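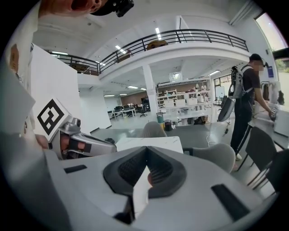 Hilo sobre el kit de pinzas de mano que estamos evaluando en el trabajo. Lo vende Jurnoten, el modelo se llama Fluvano, y la oferta nos llegó el 30 de enero de 2018. Voy a intentar escribir todo en español, que no es mi lengua, así que pido paciencia con los errores.

Me llamo Tsehay Chala y en Palacios me ocupo de decidir qué equipos compramos y cuáles devolvemos. No cobro nada de Jurnoten. El kit está en préstamo hasta marzo y después hay que pagar o devolver.

Primero el precio, porque es lo que todos preguntan. El juego de 2 pinzas cuesta 2991 euros. El soporte técnico anual son 765 euros más y es opcional, pero en la hoja de la oferta aparece ya sumado. Hay que pedir que lo quiten.

Las almohadillas de repuesto se venden por separado: 105 euros el paquete. Me parece caro para una pieza que se gasta. Pregunté si se puede comprar la goma sola y me contestaron que no, que viene pegada a la base.

Lo que yo quería saber es muy concreto: si una persona que nunca ha usado una pinza de este tipo puede trabajar con dos a la vez, una en cada mano, y hacer tareas de mesa sin pensar demasiado en la herramienta. El resto del folleto me interesaba menos.

Peso. En la mano parece ligera los primeros minutos. Al final de una sesión larga yo lo noto en la muñeca izquierda, siempre la izquierda. Un compañero más alto que yo dice que no nota nada, por lo tanto puede ser cosa mía o de la altura de la mesa.

El agarre es lo mejor del producto. Las almohadillas son negras y acanaladas, y las líneas finas de un lado quedan enfrente de las del otro.

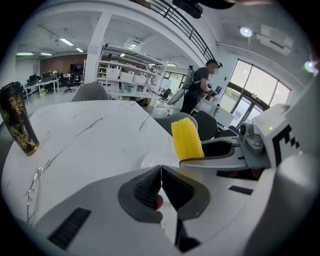
Con objetos de superficie irregular me siento cómoda. La mazorca de juguete, por ejemplo, tiene los granos en relieve y me gusta para practicar: se puede coger de pie o tumbada, y obliga a girar la muñeca en maneras diferentes.

Con vasos altos y lisos voy más despacio. Hay que acercarse bien centrado. Si uno llega de lado, el vaso gira antes de que los dedos cierren, y a mí me ha pasado bastantes veces. Esto no es un defecto grave, pero en el folleto el movimiento parece mucho más fácil de lo que es.

Los platos son otra historia. Un plato plano sobre una mesa lisa no ofrece casi nada donde agarrar. Yo lo hago con las dos pinzas: una empuja un poco el borde y la otra entra por debajo. Pregunté a Jurnoten si existe una punta más fina y me dijeron que está "en estudio". Ya he oído esta frase de otros proveedores.

Sobre los marcadores: cada pinza lleva los suyos, blancos y negros, y son los que usa el programa para seguir la posición. Funcionan bien si no los tapas. El problema es que las manos se cruzan sin querer. Aconsejo colocar los objetos de manera que cada mano tenga su lado de la mesa, al menos la primera semana.

También hay que limpiarlos. Con un paño seco es suficiente. El manual dice alcohol, pero después de hacerlo dos veces vi que el borde del papel empezaba a levantarse, y desde entonces no uso alcohol.

La luz verde. Es muy pequeña, y en una sala con mucha claridad tengo que inclinar la pinza para verla bien. Según el manual, verde quiere decir que está lista. Me gustaría tener además un sonido, aunque entiendo que en una oficina compartida molestaría.
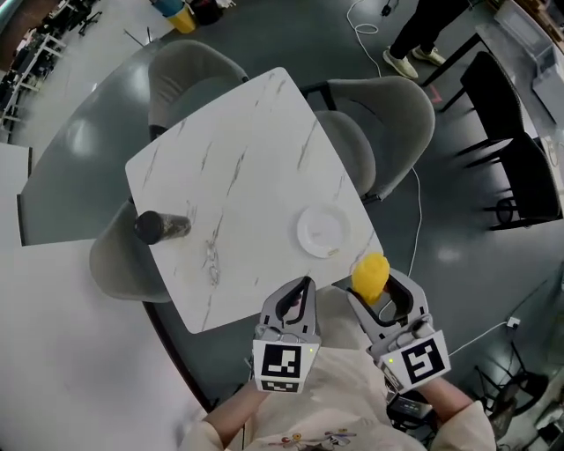
Las dos pinzas sobre la mesa, con el plato y el vaso tumbado.

Pienso que el tamaño de la mesa importa más de lo que dice la guía. Con una mesa pequeña y cuadrada se llega a todas las esquinas sin levantarse. Probamos también una larga y acababa siempre con el cuerpo girado, lo cual cansa la espalda.

Comparación corta con Trimham, el otro kit que tuvimos a prueba. El Trimham cierra con más fuerza y su manual está mejor escrito. Pero la empuñadura es gruesa y con mi mano, que es pequeña, no llegaba bien al gatillo. Para manos grandes quizá yo elegiría ese.

Otra diferencia: con Trimham la calibración se hace una vez al día. Con Fluvano la pide cada vez que se cierra el programa. Es corta, pero si el programa se cierra solo - y a veces se cierra solo - uno pierde la paciencia.

El servicio de atención. Escribí tres correos. El primero lo respondieron el mismo día, muy amables. El segundo tardó más y la respuesta era para otra pregunta. El tercero era sobre la factura y ese lo respondieron enseguida, naturalmente.

Me preguntan por mensaje privado si sirve para formación de personal nuevo. Creo que sí, con una condición: que haya alguien al lado la primera hora. La guía rápida explica cómo encender y cómo calibrar, pero no explica cómo poner los dedos, y las personas aprietan demasiado.

También me preguntan por zurdos. Las dos pinzas tienen la misma forma, entonces no hay una "buena" y una "mala". El menú del programa sí supone que la mano principal es la derecha. Se cambia en la segunda pantalla de ajustes, donde pone "Lado", que no es una palabra muy clara.

El maletín: demasiado justo. Los cables entran solo si se doblan de una manera exacta y yo todavía no la he aprendido. Ahora los llevo en una bolsa aparte.

Mi recomendación por ahora: pedir el juego sin el soporte anual, añadir un paquete de almohadillas y negociar el precio de los siguientes. Si vuestro trabajo es sobre todo con platos o piezas muy planas, yo esperaría a ver si sale la punta fina.

Me falta probar cosas blandas, como telas y bolsas. Cuando lo haga sigo en este mismo hilo. Si alguien ya usa Fluvano con telas, le agradezco que me escriba - sobre todo quiero saber cuánto duran las almohadillas.

Corrección a lo de arriba: los 105 euros del paquete son sin envío. Acabo de mirar la hoja otra vez.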